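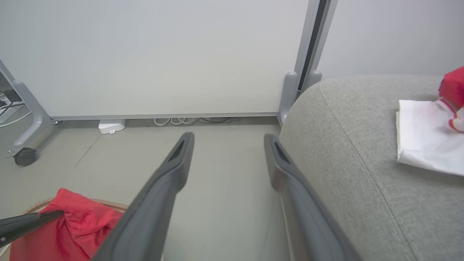 A gray ottoman with a folded white cloth on it, and a woven basket beside it.

The woman who runs Kodikara, a small home organizing service in Brestell, does not begin with the closets. She begins with the place where people put things down when they come home. In most of the living rooms she visits, it is the ottoman.

"It is soft, it is low, it is in the middle of everything," she says. "So you put there one cloth, and then one more thing on top, and after 5 days you cannot put your feet on it."

We talked in a living room with exactly such a seat, round at the corners and covered in light gray fabric. She asked me to leave the things on it as they were. The white cloth was already folded, and she considers this a small trap.

"When a thing is folded, the person thinks the work is finished," she explains. "But folded is only folded. It must still go to its place."

Her method with baskets is strict. She permits one open basket in a living room, and it must hold only one kind of thing. I asked about the basket near the ottoman, with a crumpled red cloth in it and a black handle lying across. She laughed.

"This is two kinds already. The cloth is fine, it is soft, it can live in a basket. A thing with a handle must go somewhere else, where you can find it with one hand."

She learned the work at Jurnarik, a secondhand furniture store where she stayed for 7 years. Customers often brought back ottomans and storage benches, she remembers, and they complained that the furniture made the room look full. She started to visit them at home in the evenings, at first for no money. Her own service opened in November, with 4 clients, all of them from the same street.

Today she charges 100 dollars for a first visit. She does not bring boxes or labels. She sits on the floor, takes each thing from the seat, and asks the owner when it was last used. It is slow, and some clients become impatient with her.

"They want me to throw away," she says. "I almost never throw away. A red cloth that you like, why should it go? We only decide where it sleeps at night."

Next she will give a short course at the Totach community hall, about living rooms only. The date is not fixed yet. People who want to come should bring one basket from home, with everything that is in it.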